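Dultix Parallel Gripper Kit, hand-held version
Reviewed 2/16/20
Used for: home build, shared workshop bench

The Dultix kit is a two-finger parallel gripper on a four-bar linkage, sold as parts. I bought it from Adavby to collect grasps by hand before committing to an arm. Assembly took 2 evenings. The instructions cover the linkage well and the trigger cable badly -- the routing drawing shows the older handle.

Fit is good. The bushings pressed in square with a bench vise, and after 800 open-close cycles I measured no added side play at the tips. Screws are supplied in one bag, unsorted. Part 3234, the return spring, is too stiff for long sessions. I replaced it with a softer one from Nenero and my hand stopped cramping.

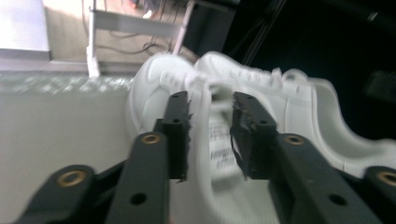 Grip pads are the weak point of this kit. Dultix supplies one set, glued on, and the adhesive is fine. The material is less so. On a white sneaker, with both tips at the shoe opening, the rough facing has plenty of texture to work with, but the edges are ragged and stick out like bristles. The pad outline should be trimmed or sealed at the factory. The brass bushings just below the tips give me no such complaint.

Spare pads ship from Kurtuluş in packs of 100, far more than a home builder needs. A smaller pack is listed for May.

Rating: good linkage, poor pads. I would buy it again at the same price and cut my own pads from sheet.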